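Clothes Waste in Halls: Project Report
Module 14, group project, Brusomdale campus
2022-03-09

1. Why this topic

Every January the skips behind Torow House fill up with clothes. Not all rags either, some still with tags on. We wanted to find out why students bin clothes instead of passing them on, and wether a swap rail would change anything.

2. What we did

Paper survey, 642 handed out across two halls (Torow and Bachmann). 200 came back, so a poor return but enough to work with. Also weighed what went into the textile bank at Bachmann for two weeks. Planned to do four, ran out of time. Scales borrowed from the kitchen.

3. Survey results

T-shirts were the item most often thrown away, then socks, then jeans. Main reasons given: faded or out of shape, didn't fit any more, moving out and no room in the bag. Only 76 people knew there was a textile bank on site. Several thought it was for bedding only. The sign does say "linen" in big letters so fair enough.

Cost came up a lot. A plain t-shirt is cheaper than a wash and dry in our laundry room if you buy in packs, and people said so in the comments box.

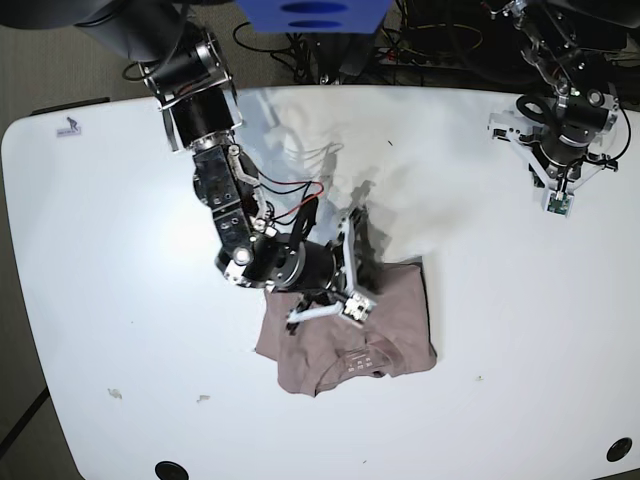

Fig. 1. Crumpled mauve-brown t-shirt on a white table, held by a gripper.

4. The swap rail

Ran it in the Luvow common room on a Saturday. Coats and jumpers went fast. T-shirts mostly stayed put, people said they didn't like the idea of a second hand one next to the skin. Jeans hard to shift without sizes written on them. Next time label everything the night before, we were still doing it when people arived.

5. Problems

Second week of weighing is missing one day (building locked). Survey didn't ask which year people were in, should have. Bachmann answers outnumber Torow ones so the two halls can't really be compared.

6. Recommendations

New sign on the textile bank, with the word clothes on it. Swap rail at the end of each term, before people pack. Put the bank location in the welcome email.

Survey form and weights table are in the appendix.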